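Clemton Districts Football - members' list
From: Garnet McIntyre
Date: 3 August 2015
Subject: Re: Saturday at Addo Park, and the second half of the season

Tamsin Tamihana wrote:

> Hi all,
> Couldn't get to the Addo game because of the kids' netball, and all I've
> heard since is bits and pieces from people who can't agree on who scored
> the second. Could somebody who was there write it up properly? Also, are
> we still doing the bus for the return leg at Vavex, and did anything get
> decided about the under-15s training on our pitch?
> Ta,
> Tamsin

Tamsin, you missed a ripper. I've been wanting to write this since the final whistle, so get yourself a cuppa.

Addo had the wind in the first half and they used it well. Their number eight was pinging balls over our fullbacks from the kickoff and we looked a bit rattled, to be fair to them. They scored from a corner that Kwesi got a glove to but couldn't hold, and it dribbled in off somebody's shin. One down, and it could have been two when their winger went clean through and put it into the car park. I'm told it landed beside Farhad's ute and he was more worried about that than the score.

What I loved was how we didn't panic. Adjoa Akolgo (first start in midfield since the ankle!) kept demanding the ball off the back four and playing it short, even when half the sideline was yelling at her to hoof it. By the half hour we were stringing passes together, and their midfield had started to drop off and watch. The equaliser came out of exactly that. Adjoa to Farhad, Farhad back inside, and then a lovely low cross that young Dean slid in at the near post. Best team goal we've put together this year and I'll argue with anyone who says the Kisteo one was better.

One all at the break, oranges, a fair bit of shouting from me, and then the wind was ours.

As for who scored the second - it was Farhad. I know what Dean is saying. I was standing level with it and Dean did not touch it. Farhad hit it from outside the box, it took a wicked bounce in the goalmouth where the grass has given up, and it went in past the keeper's left hand while Dean was still throwing himself at it. The ref has it down as Farhad Kermani in the book and that's how it's going in the annual.
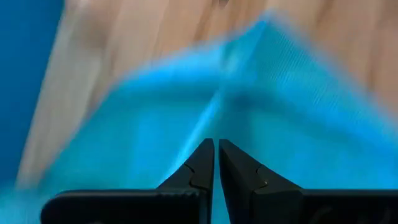

Two black gripper fingers with the tips nearly together, blue in the gap between.

The last twenty minutes were all Addo and I aged a year for each of them. Kwesi Atinga more than made up for the corner. He tipped one over the bar at full stretch, then came out and smothered at the feet of their striker when everyone in the ground thought it was a goal, including the bloke with the Addo drum who had already started. We cleared one off the line in stoppage time as well. I couldn't see who it was through all the bodies, so if it was you, claim it now and I'll put it in the report.

Two-one. Three points. First win at Addo Park since I was playing, and I was playing badly by then.

A word for the Addo people too, who put on sausages for both teams afterwards and lent us a set of bibs when ours turned out to be in my garage. Their coach came over and said we were the best passing side they've had there this season. I'm not going to pretend I was cool about it.

Now your other questions.

The bus for Vavex is on. I've got a price from the same crowd we used last December for the tournament, and it works out all right if we fill it. We need names by Thursday week so I can pay the deposit. Supporters are welcome once the players have seats, and under-12s travel free on a grown-up's knee (joking, they need a seatbelt like everyone else, so please put them on the list). It leaves from the clubrooms and it will not wait for anybody who has gone back for their shin pads.

The under-15s are going to use the bottom half of our pitch for training until their own ground drains. I know a few of you were worried about the surface, and the goalmouth at that end does look like a cow paddock, but they'll stay out of the box and do their shooting drills on the hard court. They're a cracking group of kids. Come down early one night and watch them, it'll do you good.

While I'm here, the lights. We've raised $3,000 so far, which is fantastic, and the quiz night alone brought in $1,000 of that. Kisteo's club have offered us their old poles if we can get them here, so if you know anyone with a long trailer, sing out. We also need 4 people with a bit of muscle for a morning's lifting. No date yet.

And the raffle books. There were 100 tickets given out to each squad and I've had hardly any stubs back from the men's seconds. You know who you are. Tickets you can't sell are fine to hand back, just don't leave them in the glovebox until the draw's been done.

Team for Saturday goes up on the noticeboard after training. Adjoa's ankle has pulled up well, Dean has a bruised hip from diving at a ball he didn't touch, and Kwesi says he's sore everywhere but try and stop him. We're home to Clemton Rovers, who are above us on goal difference and nothing else, so a big noisy crowd would be magic. Bring the neighbours. Bring the dog, on a lead.

Tamsin, can you do the canteen with me for the second half? And tell the girls well done on the netball, I heard they won.

Cheers,
Garnet

Recent messages on this list

Raffle stubs, second reminder
Lost: grey drink bottle, size 5 ball, one left boot
Lights fund: quiz night total
Re: Re: Whose turn is it to wash the strip
Under-15s training nights
Bus to Vavex - names please
Referee course, two places left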